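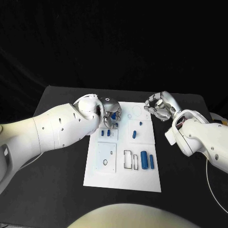 Las dos manos del robot sobre la lámina de piezas azules, en el taller de Skirow.

Skirow ha vuelto a poner en servicio su célula de manipulación de dos brazos tras una revisión que afectó sobre todo a las muñecas y al cableado exterior. La parada estaba prevista para septiembre y duró 36 horas, según la empresa, que aprovechó para rehacer también el puesto de calibración.

El trabajo empezó por el brazo derecho. Los técnicos habían anotado fallos de comunicación con la mano cuando la muñeca giraba cerca del final de su recorrido. La causa era un conector que se aflojaba con el movimiento. Se cambió el conector, se revisó el mazo interior y se repasó el apriete de los tornillos de la carcasa. La tapa de acceso de la muñeca se deja sin montar durante los primeros días de pruebas para poder comprobar el cableado sin desarmar el conjunto.

En los dos brazos hay cables blancos que van por fuera. Skirow ha modificado su longitud para que formen una curva holgada y no tiren de la articulación al doblar la mano. Usex, que se encarga del mantenimiento, recomienda mirar esos tramos antes de cada turno y sustituirlos si aparece cualquier marca de roce.

La calibración se hace con una lámina blanca colocada en el centro de la mesa. Lleva contornos impresos y unas placas blancas en relieve con piezas azules, entre ellas clavijas rectangulares y cilindros de distinto grosor. El robot toma una pieza con una mano, la lleva a la posición indicada y repite el movimiento con la otra. El fondo es una cortina negra y la mesa es gris oscura, una combinación que Yazzie, responsable del sistema de visión, pidió para reducir los reflejos.

El procedimiento completo consta de 26 movimientos y se repite 4 veces. Si una pieza queda fuera de su contorno, el operador detiene la secuencia, corrige el origen de coordenadas de la mano correspondiente y vuelve al primer paso. Una pasada sin incidencias lleva 57 minutos.

La lámina debe quedar plana y paralela al borde de la mesa. En la revisión anterior se había desplazado unos milímetros y las dos manos daban errores distintos, lo que hizo perder una mañana buscando la avería en los motores.

El siguiente punto pendiente es el desgaste de los dedos. Skirow ha encargado a Gorkov un juego de repuesto para cada mano y prevé montarlo en la próxima parada. Hasta entonces, la célula trabajará a velocidad reducida y solo en el turno de mañana.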